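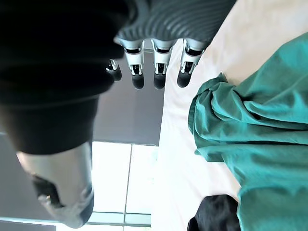 Marlene asked first thing whether we were ever going to agree on what counts as a folded T-shirt, and I had to admit she had me there — the notebook has three versions of it in three different hands, and one of them is only a sketch with an arrow.

30 April 2022, bedroom corner. So, for whoever reads this after me (hello, probably Xiuying), the version I'd like us to keep is the plain one. Lay the shirt face down, smooth it from the collar to the hem, bring the sides in, sleeves back on themselves, then up from the bottom in thirds. The Trorkel sheet has the same steps with nicer drawings, and it's in the drawer if you get stuck.

Clothes get sorted on the bed before anything is folded. The teal tee with the big block letters goes with the shirts, and the dark navy thing gets its own spot until somebody decides if it belongs on a hanger.
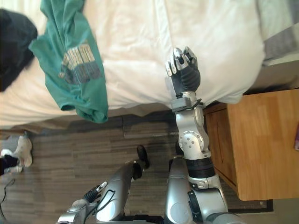
Xiuying would much rather see the bed made before any clothes go on it, and she wrote in the margin that a rumpled duvet makes every shirt look badly folded. I went back and forth on this over my coffee and I think she's right, though it does add 6 minutes if you're fussy about corners, and I am!

For the white duvet I like to take hold well in from the edge, lift, and let it settle before pulling it toward the foot. Little tugs along the hem only move the creases somewhere else.
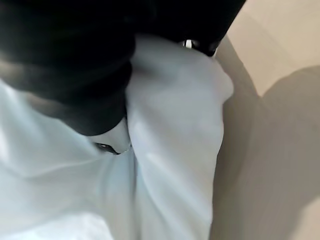 The gray blanket can wait until all that is flat, and then it goes across the bottom third. Still to do: copy the Trorkel steps in here properly, and ask Marlene where she put the spare pillowcases back in December.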